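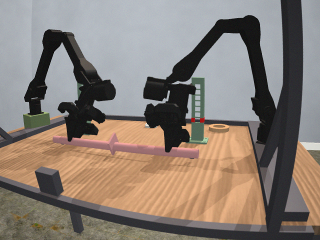
The long life of the wooden table

Home | Features | Making | Letters | Subscribe

Nov 22, 2019
By the Clirkero features desk

Most houses in Skostville have a table that is older than the people eating at it. They come down through families or turn up at the Lurkamis saleroom, where a plain one can still be had for less than a new one in the shops. The cheap ones go first. A good large one may sit there for 2 months before anyone finds a van.

The trouble starts at home. Central heating dries the boards and they shrink across the grain. A split opens at one end, usually in winter, and by May it has often closed up again. Owners who fill it in January find the filler standing proud in spring.

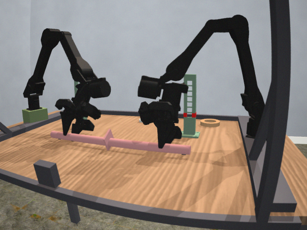

Leave it alone for a full year was the advice in one letter we received from Lurkamis, whose writer had filled the same crack three times and was sorry about all of them. Other readers were less patient. Several wanted to know about finishes, and there the trade is split. Oil is easy to patch but needs doing again. Varnish lasts longer, though once it chips the whole top has to come back to bare wood.

At Probert, the repair shop behind Skostville station, an old top is sanded by hand and given 4 thin coats of oil, with 18 hours between each. The work costs £800 for a large table, legs included.
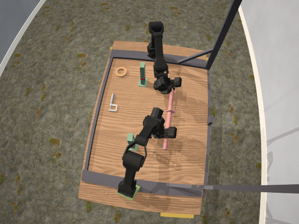
That price puts a lot of people off, and the shop runs an evening class for those who would sooner do it themselves. Beginners are started on the underside, where mistakes don't show. They learn to follow the grain, to stop before the edges go thin, and to wipe off more oil than they think they should.

Rings and burns are mostly left in. Taking out a deep one means lowering the whole surface, and few tops can stand that more than once.

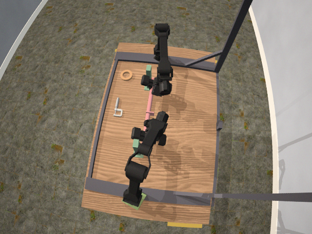 A wooden table with a raised dark grey border.

Contact us | © 2019 Clirkero | Back to top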